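4.3 Laying the Clear Mat and Flattening Folders

The Lemenari desk mat ships rolled in a tube. The sales sheet says it lies flat "in minutes." We have not seen that happen, so plan on leaving it overnight.

1. Clear the table and wipe it down. Crumbs under a clear mat will show for as long as you own it.

2. Unroll the mat with the curl facing down. Line up the long side with the front of the table and leave 40 mm bare at the back for cords.

3. Put a heavy book on each of the 4 corners. The stick-on tabs in the box are supposed to do this job. In our trials they let go before morning, and they left glue behind.

4. Run any power cord down behind the tabletop. Do not run it under the mat, whatever the old Wikholm leaflet says about "cord concealment."

CAUTION: Do not use a hair dryer or an iron to speed things up. The mat will ripple and the ripples stay.

Folders

New card folders have the same trouble as the mat. They spring up on both sides of the crease, and the "pre-relaxed" wording on the pack should not be taken too seriously.

5. Open the folder in the middle of the mat, face up.

6. Press along the crease with the side of your hand, starting at the top. Do not press on the panels themselves.

7. Close it, turn it over, and put it under a book for 40 minutes. Open it again and check. 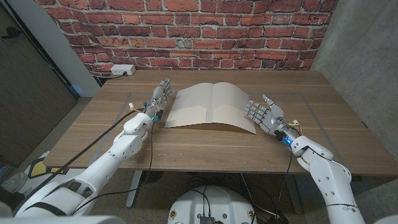 Fig. 39. Open folder on the clear mat. Both panels still curve up from the crease.

NOTE: If yours looks like Fig. 39, repeat steps 6 and 7 once. A third round has never made any difference for us. Some curve is normal, and papers will sit in the folder well enough.

Questions about mats larger than 160 cm: ask for Liliana Marino at the parts desk, mornings only.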